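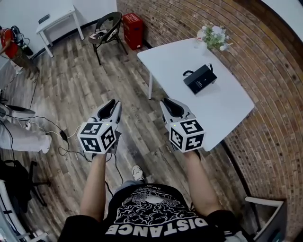
Can a Robot Do Your Chores Yet?

Imagine it's your turn to clear the table. You yell "Robot!" and a machine rolls in, stacks the plates and wipes up the spilled milk. Wouldn't that be great? So can you have one?

The short answer is: sort of, for some chores, if you're patient. The long answer is much more fun.

Easy for you, hard for a machine

Pick up a sock. Done? You probably didn't even think about it. But your brain had to find the sock, guess how floppy it was, move your arm and squeeze just enough. A robot has to work out every bit of that. And socks are sneaky! They never land in the same shape twice.

Hard things like blocks and boxes are simpler. They stay the same shape when you grab them. That's why robots are already pretty good at moving boxes in warehouses, and still slow at folding a T-shirt.

Learning by copying

How do you teach a robot to tidy up? One way is to show it. A person holds a pair of grippers, which are like big pinching fingers, and does the job with those in place of bare hands. Some grippers carry cubes with black-and-white square patterns on them. Cameras can spot patterns like these easily, so a computer can follow where each gripper goes - up, down, tilted, everything.

Once is not enough, though. At the Sevon workshop, a team collected 2000 tries at just one job: putting a cup on a shelf. Then they moved the shelf and did 300 more!

So who's winning?

A robot called Urumach took a test last September. It had to put 100 toys in a bin, and it got 90 of them. Hooray! Then somebody swapped the bin for a basket with a lid, and Urumach just kept bumping the lid. It had never learned about lids.

That's the big puzzle right now. Robots can get really good at a chore they've practiced, but a real home is full of surprises. Dogs walk by. Chairs move. Grandma buys a new lamp.

Try it yourself

Grab two pairs of kitchen tongs and try to put on your own sock with them. No fingers allowed! Then try zipping up a jacket - that one is REALLY hard.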